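Urkis Summer Camp – progress report to the Pillay Fund
Period to end of July
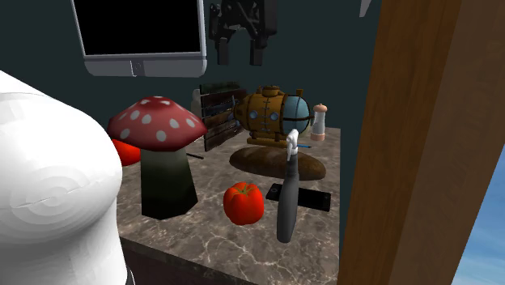
Marble countertop with household and toy items.

Quick one, full acquittal to follow. Canoe program is running. 20 kids in each intake, ages nine and up, most had never held a paddle. Dry-land session first, then the shallow end of Zatville dam by morning tea.

Spent so far: $3372. Left: $1755, mostly for lifejackets in the small sizes – supplier is out till next month. Trailer rego paid. Two paddles snapped, replaced from our own kitty.

Behind on: the overnight trip. Wind got up both times, so we stayed in and did knots and raft building in the shed insted. Will try again next intake.

Instructor tickets renewed. Parent forms all in bar a couple, chasing.

Need from you – an OK to shift roughly $9 a head from bus hire to food. Bus came in cheaper than quoted, the kids eat more than we budgetted for. A yes by email is fine.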